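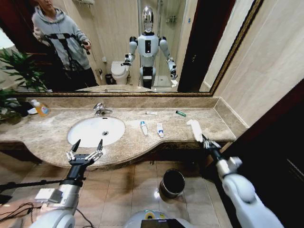 The sink and mirror, with soap and toothpaste on the counter.

Skodville coach Toshio Wada had 7 minutes for us before the bus left, and he used most of them on his back line. "We're thin. Two center backs out, one keeper with a bad wrist. I'm not going to stand here and say it's fine."

Fitville come to town next and they've won away twice this spring. Wada has watched the tape. "They press high, they run all day. If we give it away in our own half like last time, we lose. Simple."

Mio Hattori should start in goal. First league game. Nervous? "She asked for the ball in training all week," he said. "Good sign for me."

Captain Saoirse Mac Suibhne, stretching by the door, was blunter. "We owe them one. That 2-0 was embarassing and everybody in that room knows it."

No word on Uliana Ivanyshyn, who signed from Arai and hasn't trained since the hamstring went. Wada wants her back for July, no sooner. "I rushed a player once. Never again."

And the crowd? Only 500 in for the last home match, in the rain. He shrugged. "The 500 were loud. I'd like more, sure. Win some games and they come."

Then the driver hit the horn and he was off, still talking, something about about set pieces.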